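About Plusia

Welcome, and thank you for stopping by to find out who we are. Put the kettle on if you like, because we do tend to go on a bit once we get talking about dreams.

Plusia is a small school of dream work and intuitive journalling. We teach people to write down what comes to them in the night, to sit with it, and to find their own meaning in it over time. We don't hand out fixed meanings from a dictionary (a staircase in your dream may be nothing like a staircase in mine!) and we won't tell you what is going to happen next week. What we can offer is a quiet, friendly way of learning, with people beside you who have filled a great many notebooks themselves.

The school was started by Dalia Nasr, who kept her first dream diary at the age of nine and has been at it more or less ever since. For years she ran evening circles in her own front room, until the chairs ran out and people were sitting on the stairs with their cups of tea. Naima Ezzat was one of those people on the stairs. She offered to help with the bookings, then with the teaching, and before long the two of them had rented a proper room and given the whole thing a name.
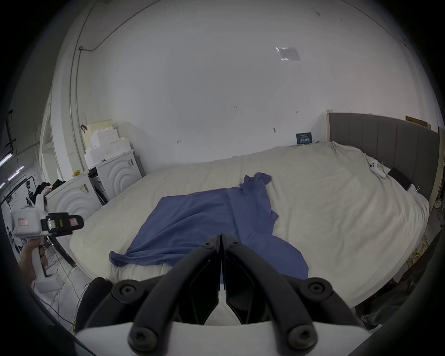

Our main course is called Zemeo, and it runs over 25 weeks with a long break in July. Each week has a short reading, a writing exercise to do first thing in the morning, and an evening call where you can share as much or as little as you wish. Some students read out whole pages. Others listen for a month or two before they say a word, and they are every bit as welcome. There are 4 tutors, and you will get to know all of them: Dalia and Naima, of course, and also Ibsa Worku, who leads the sessions on recurring dreams, and Kenza Fawzy, whose tarot evenings have become a great favourite in the darker months.

If a whole course feels like too much just now, do have a look at Zelo, our letter by post. It comes out every other month with a theme, a few prompts and a piece of writing from a student, and 207 of you now receive it, which still makes us rather giddy when we sit down to do the envelopes. Aicha Helmy draws the covers and would love to hear which ones you have liked.

We should say plainly that dream work is no replacement for a doctor or a counsellor. If your nights are frightening you, or you are not sleeping at all, please speak to someone qualified first, and come to us afterwards if you still want to.

The next Zemeo group begins on Tue 15 March. You need a notebook, a pen that works in the dark and a bit of patience with yourself. Write to Naima through the contact page and she will answer every question you have, usually at some length.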